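Clirbridge: Teleoperation Operators (household handling), six posts

Clirbridge records demonstrations for training robot arms on household tasks. An operator guides the arm by hand or drives it by remote control from a desk, and each attempt is stored with its joint positions, gripper force and wrist camera video. We are recruiting operators for the Voleck programme, which starts in January.

The first task set covers kitchen storage: rolls of cling film, perforated baskets, racks and similar goods on a patterned tabletop. 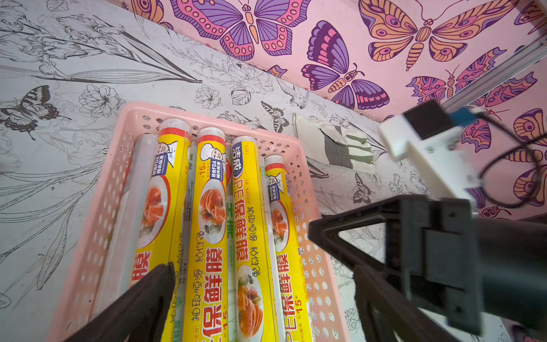 Each operator is expected to deliver 80 accepted demonstrations per shift. An attempt is accepted if the grasp is made at the first approach, the arm does not touch the rail or wall, and the item is released without being dropped. Rejected attempts are kept and labelled with a fault code by the operator.

Duties
Reset the work surface to the layout sheet before each attempt.
Drive the arm with the Woo hand controller (two-finger gripper, wrist view only).
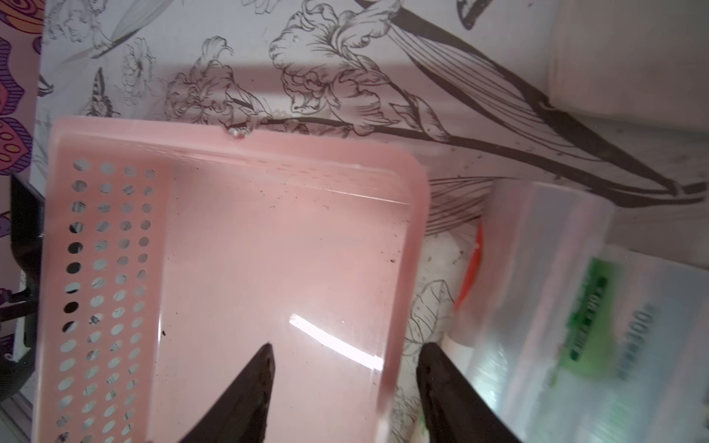

Guide the arm by hand for tasks where contact with a rim or side wall matters.
Record start and stop marks, and note any slip or delay.
Check gripper fingers for wear at the start of the shift.

Layouts are changed between blocks. Operators must be able to judge depth from a tilted view with busy backgrounds.
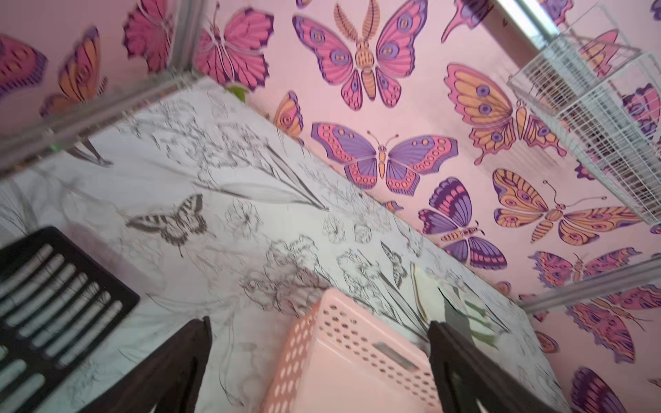
Requirements
Steady hands and good near vision, corrected if needed.
Able to sit at a controller for 50 minutes at a time.
Clear written English for fault notes.
Previous work with robots is useful but not required. Training takes 96 hours and is paid at the full rate. 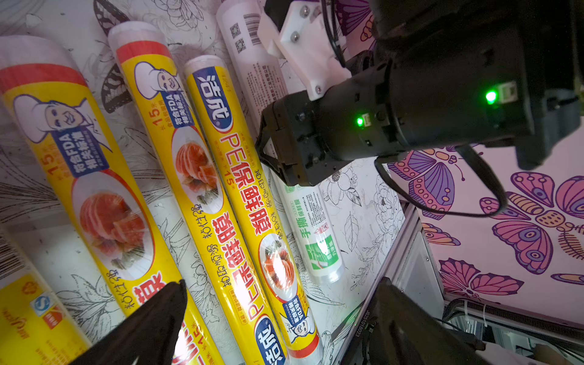 The full set is 2,000 accepted demonstrations across 315 layouts. Posts are fixed term, with early and late shifts; the late shift ends at 9 pm.

To apply, send a CV and a short note stating your preferred shift to the Clirbridge recruitment desk, quoting reference Beneo. Shortlisted applicants will be asked to complete a one-hour trial on the controller.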